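Zerndale Community Help > Home and Workshop > Tables and surfaces

Tape lines on brown paper are lifting and tearing. Replace the tape or all the paper?

Gholamreza Salehi
Posted Sat 17 May

Hello everybody. I have a large table which I covered with brown paper, and on the paper I made squares with dark blue tape. Each small thing gets a square, like a tray or a plate, and then everybody can see where to put it back.

In the beginning the lines were very nice. Now the tape has lifted in several places and some pieces are missing. On one of the lines going away from you there is a gap with torn edges. I tried to take off one bad strip and put a new one, but the brown surface of the paper came off together with the tape, so I stopped. I am afraid to make it worse.
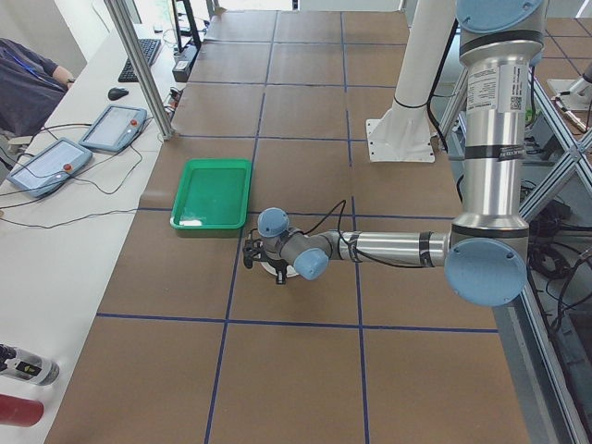
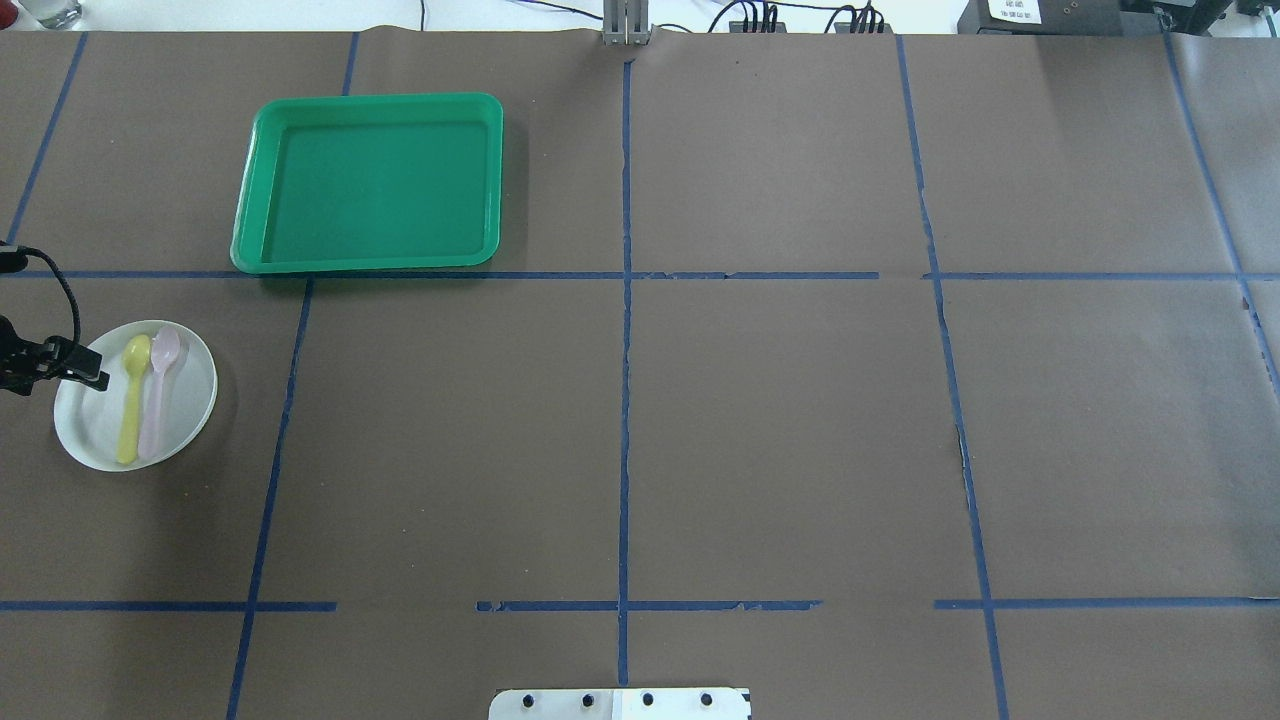
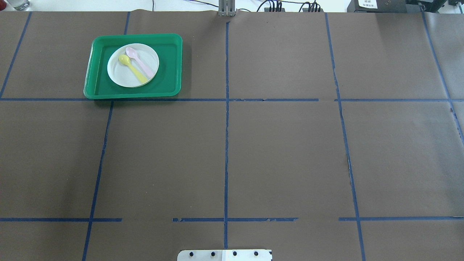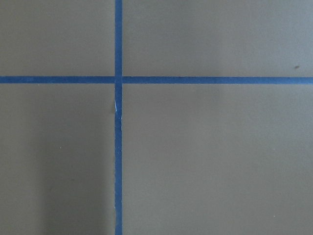 The blue tape lines. The gaps are easiest to see in the second and third pictures, and the last one has a crossing of two strips.

What I would like to know:
Can I put new tape directly on top of the old one, or will it look thick and ugly?
Is there a way to remove tape from paper without the paper tearing?
The lines are also not straight, they go a little like waves. How do you keep a long strip straight when you work alone?

I still have paper left on the roll but I do not want to use it if a repair is possible. The green tray slides well on the paper, but when I push it over a line it sometimes catches the loose tape. Thank you in advance and sorry for my English.

Nosipho Pretorius
Your English is fine. I would not remove anything. Press down what is still flat, cut the loose ends off with a sharp knife (very light hand, you only want to cut tape and not the paper), and fill the gaps with short new pieces. Let each new piece go over the old one by a finger width. You will see the double layer if you look for it, but a tray goes over it without trouble if the end is pressed well. Rub it with the back of a spoon.

If you must remove a strip, warm it first with a hair dryer on low and pull it back flat over itself, very slowly. Pulling straight up is what takes the paper with it. It doesn't save every strip. After a few months the glue holds more strongly than the paper does, and then you leave it.

For straight lines: mark small pencil dots at both ends and in the middle. Stick one end, unroll more than you need, hold the tape a little above the table and lower it onto the dots. Don't stretch it! Stretched tape wants to become short again, and then the ends come up.

Jamshid Amini
just change the paper, its cheap

Nusrat Siriwardena
I had the same thing on a packing table in Luldale and I repaired it two times before I changed the paper. My opinion is that a repair is good for one or two bad places. When the gaps are in many lines, as in your second picture, you spend an evening on it and next month another line opens.

When you put new paper, pull it tight and fix all the edges before you start with the tape. Mine was loose in the middle, so it moved under my hands and every line became a wave. Wipe the paper with a dry cloth also - there is a fine dust on it and the tape does not like it. I lay all the long lines first and then the ones across, and I press the crossings one more time at the end.

And lift the tray over the lines, do not push it.

Gholamreza Salehi
Thank you to all. I will try the short pieces first, with the spoon, and keep the new paper for November when I have more time. Nosipho, I stretched the tape very much, I thought this makes it straight. Now I understand the ends.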